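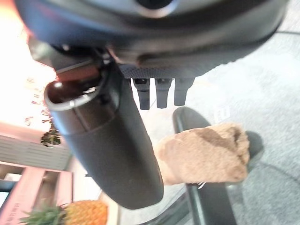
Beige, fuzzy, a bit frayed. Staying.

Oct 21, 2021

Quick one as I'm meant to be at Fionnuala's by six and haven't wrapped anything. The clearing out of the front room continues. Day 3 and I have got as far as the coffee table. Pathetic.

The rule (Muireann's rule, she read it somewhere) is that everything that isn't furniture gets picked up, in your hand, one thing at a time, and goes somewhere. No piles. I am a piles person so this is hard. Cloths are the worst for it. I had 16 of them across the house at last count, some from when we lived in Prellmont, and I couldn't tell you what half were bought for. The fuzzy ones are good on glass though, so they get a reprieve. The stripy ones from Dymphna Madigan have gone in the rag bag, sorry Dymphna.

And then the shopping. Why does the shopping always end up in the front room? You come in the door, you put the bag down on the first flat thing, you sit, and three days later there's veg in there with the post. Fiachra says its a design fault in the house – kitchen too far from the door. It is ten steps. 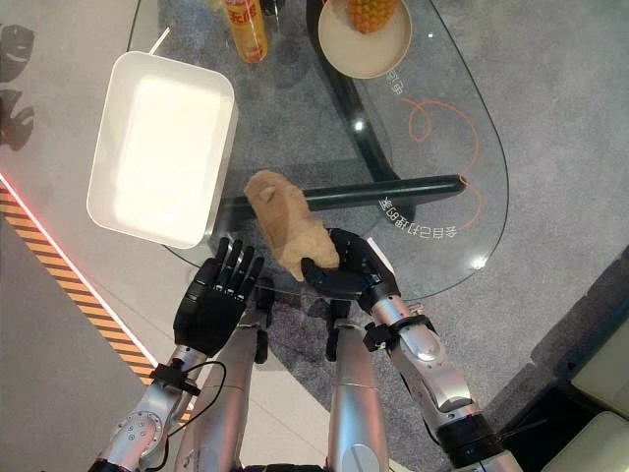 So the white tray is the new plan. Shallow plastic thing, came free with something from Quinlan years ago, never used. Anything from the kitchen that strays goes in the tray, and the tray goes back to the kitchen at night. Ginger included. I do love ginger, I grate it straight into hot water with lemon and a bit of honey, skin and all if I'm in a rush. Bautista peels his with a teaspoon which does work but takes forver.

The glass table is staying too, before anyone asks. Yes it shows every fingerprint. Yes I moan about it. But I like being able to see the carpet through it, makes the room feel bigger, and the rounded ends mean no more bruised shins.

Still to do: the shelf, the drawer of leads, under the sofa (dreading). Want it all done before December when the cousins land. Right, wrapping paper – where did I put the wrapping paper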